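Collecte de données par pinces tenues à la main
Notes du cours, séance 5 - Règles de bonne pratique
Enseignante : Orvokki Ahonen. Travaux dirigés : Sointu Eskola

1. Préparation du poste

On travaille chez l'habitant, sur les surfaces qui s'y trouvent : table, lit, plan de travail. Le plateau doit rester entier dans le champ des deux pinces ouvertes. Les objets sont d'usage courant et leur liste est notée avant le premier essai. Sur un tissu à motifs, choisir un plateau uni. 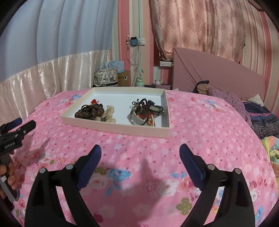
Le guide Rantala, que nous suivons dans ce cours, demande aussi de vérifier les patins avant chaque série. Un patin décollé ou sale est remplacé, et le changement est écrit dans le cahier avec l'heure. Serrer les vis à la main seulement.

2. Conduite de l'essai

- Les deux pinces partent ouvertes, hors du plateau.
- Un seul objet à la fois par pince.
- Vitesse maximale de la pince : 200 mm par seconde (règle Fallik, version de mai).
- Un objet tombé reste où il est tombé. L'essai est gardé et on le marque « chute ».
- Pas de parole de consigne pendant l'enregistrement.

Les objets souples demandent plus de patience. Un élastique, un chouchou ou un cordon s'accroche facilement à son voisin. Dans ce cas on n'aide jamais avec la main libre : on ouvre, on recule, on reprend la prise. Une série peut contenir jusqu'à 48 essais, ensuite l'opérateur fait une pause.

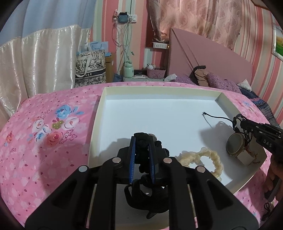
3. Vie privée

Le consentement écrit des habitants est obligatoire, aussi pour les pièces que l'on voit seulement au fond. Avant de commencer, retirer les papiers avec un nom ou une adresse, et les photos de famille. Pour les clés, la fiche Skeltska interdit le gros plan sur les dents - beaucoup d'étudiants oublient ce point.

4. À rendre

Lire le compte rendu de Foltville (261 essais) et relever les essais qui ne respectent pas la partie 2. Une page suffit. Le cahier de votre groupe est à joindre, avec les ratures, sans recopie au propre. Envoyer le tout à Sointu Eskola avant la séance suivante.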